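Chapter 2
Grasping: a morning at the Fevport open day

I'd like to start this chapter with a day out. One February I took the early train to Fevport, where Erkus was opening its doors to anyone curious about handling work. I'd expected big arms behind fences (there were a couple), but the table I kept going back to was a small one with a tube of toothpaste on it!

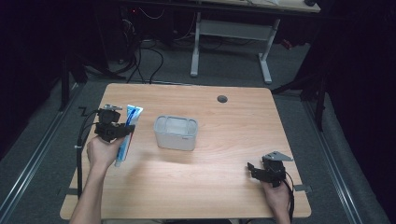
Figure 2.1 Hand-held grippers at the tabletop, the left one closed on a toothpaste tube.

Try it yourself with a pair of kitchen tongs. A tube is soft in the middle, stiff at the crimped end and narrow at the cap, so where do you take hold? I had a go and squeezed far too hard, and the guide told me that 186 visitors had been through before lunch, most of them squeezers like me. I filled almost 2 pages of my notebook on the train home.

We'll come back to that tube in the section on grip force. First we need a few words for the parts of a gripper, starting with the jaws.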